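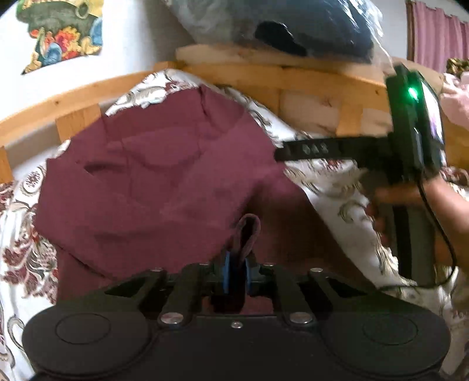 Page last changed: September

Why do we fold our clothes?

Do you fold your clothes, or do you leave them on a chair? Many children choose the chair. But folding is useful, and you can learn it in one afternoon.

Cloth is made of threads, and threads bend. When a top lies in a heap, it is bent in many places at once and the weight of the other clothes presses on it. After some days the bends stay there. We call them creases. A folded top has bends too, but only a few, and you decide where they go.

A bed is a good place for folding. It is wide and flat, and it is not as high as a table. The dark red top on the bed is folded into a rough rectangle. It still has some soft creases, and this is quite all right.

Now try it with a top of your own:

Spread it out on the bed, with the front side down.
Smooth it with your hands, from the middle to the outside.
Fold one side to the middle, with its sleeve.
Do the same with the other side.
Bring the bottom up to the neck.
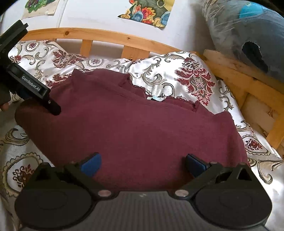 Molto Tindall

A knitted thing, like a jumper, is made of loops. Loops can stretch, so a heavy jumper on a hanger may become long at the shoulders. It is better to keep it folded on a shelf. Spread it gently before you begin - do not pull on the sleeves.

In the wash house museum at Utgate there is an old cupboard with 22 shelves, and all of them were for folded sheets. One shelf could carry 50 sheets. Ask a grown-up to fold a big sheet with you, because for this you need four hands.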